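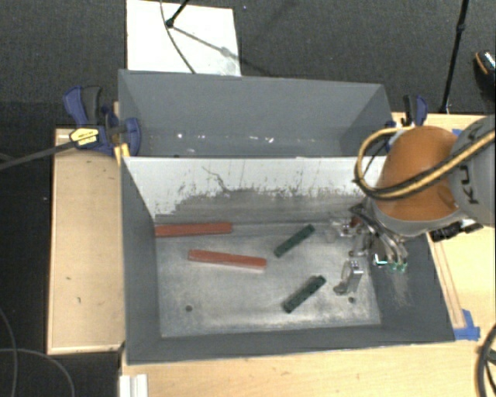

Two-compartment bin with red and green bars in the front compartment. Photo: Zanden

Home | Products | Newsroom | Contact

Zanden adds two-compartment bin to workshop storage line

Zanden has added a two-compartment bin to its Sastard range of storage for small loose parts. The bin is intended for benches where bar stock and brackets are kept together between jobs. Deliveries start in May.

A divider wall separates the rear compartment from the larger front one. The rear walls slope inward toward the floor. The front compartment is 510 mm wide and takes bars laid flat or at an angle. There are two small round holes in its floor.

"Bars of different lengths end up in the same bin in most shops," said Elli Miettinen, product manager at Zanden. "We sized the front compartment for that and kept the front wall low."

The gray finish shows scuffs and scratches with use. Zanden rates the bin for a load of 40 kg and supplies replacement dividers separately.

Press contact: Sohail Zaidi, Zanden press office

Related news
Arnano to distribute Sastard range
Sastard parts list updated, 19 items added
Samina Orakzai joins Zanden sales team

This site uses cookies. Accept | Settings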